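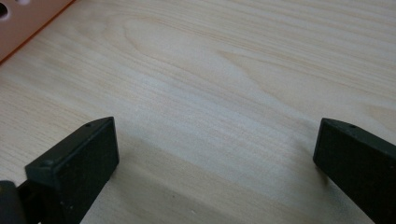 *The veneer, top left is the orange thing I can't part with*

**Table for sorting socks on – oil it, seal it, or leave it alone?**

**bernadette_e**
Okay so I finally have a proper table in the laundry corner and I love it way more than a person should love a table. It's a Pastolwood top, pale blond veneer, and the grain has those long nested loops in it that look like a map of a hill. I paid 330 for it at the Cullinane clearance place, second hand, no paperwork, no idea what finish is on it (there's a soft shine when the light hits, so I assume something is).

The plan is that this is where the socks get sorted. All of them. We're a five-person house and the socks have been living in a heap on the dryer since March. My sister says the veneer will be ruined in a year if I put damp laundry on it and that I should oil it now. My husband says leave it alone. Who's right??

**conall_n**
Don't oil it. If there's already a lacquer on there the oil just sits on top and goes gummy, and then your socks smell like a cricket bat. Ask me how I know.

**thoa.luu**
Disagree a bit with Conall – a very thin hard wax is fine if you test it underneath first. But nicer question: why is anything damp getting on the table at all? Socks come out of the dryer dry. Or they should.

**bernadette_e**
Thoa, you have not met my dryer. The thick ones come out warm and *slightly suspicious*. I've been putting them on the table anyway, which I guess is the problem.

**gyula_b**
Drop of water test. Put one drop on the corner, wait ten minutes. If it beads, you have a sealed surface and you can stop worrying. If it goes dark, then come back and we can argue about wax. I would also put a tray or a basket down and keep the laundry in that, never loose on the wood. I have a Gevevau desk from the same sort of clearance sale and there is a white ring on it from one wet towel. One!

**conall_n**
Baskets scratch though. Those plastic ones have little feet with mold lines on them like razor blades.

**gyula_b**
So put felt under it. Come on.

**mateja**
Jumping in on the basket side of this. I do my sorting out of a mesh one and would not go back. Air gets through, you can see most of what you've got, and when you're sick of it you carry the whole mess away and pretend it's finished. Let me add a picture, one sec.
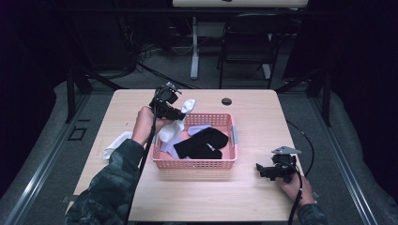 *Posted by Mateja Grgić, October 4, 2026*

Pink plastic, holes in the walls, blue clip on the end. My method, such as it is: everything goes in the basket in one pile, then the light ones and the dark ones get pulled apart, and anything without a partner waits on the table off to the left. White socks are the worst for this. They all look like twins until you hold two together and one is a full inch longer. The lavender ones I bought as a big pack precisely so I'd never have to match them again. Best money I've spent at Prirkadstead, and I've bought a couch there.

**thoa.luu**
Identical socks is cheating, Mateja.

**mateja**
It is and I sleep great.

**bernadette_e**
Ooh I like the clip! What's it for, do you hang the odd ones off it?

**mateja**
Sometimes, mostly it just lives there. I also fold the black ones over on themselves so they don't wander off into the whites. My mother rolls hers into balls but I think that kills the elastic.

**conall_n**
Balls are fine. I've been balling socks for 38 years and the elastic goes when it goes.

**gyula_b**
It does not just go, Conall. The cuff is stretched the whole time it's in the drawer. Fold them flat.

**conall_n**
I'll fold mine flat the day you stop ironing tea towels.

**bernadette_e**
Okay UPDATE, did the drop test on the back corner where no one will look. It beaded up like a freshly waxed car and wiped off clean, no mark. So no oil, my husband is unbearable now, and my sister has been informed. I'm getting a mesh basket (and felt, Gyula, I heard you) and giving the odd socks a month before they become dust rags. I did a first pass tonight and ended up with 61 singles. I don't even want to talk about it.

**thoa.luu**
Check inside the duvet covers. I found four in one corner last winter, and a pillowcase.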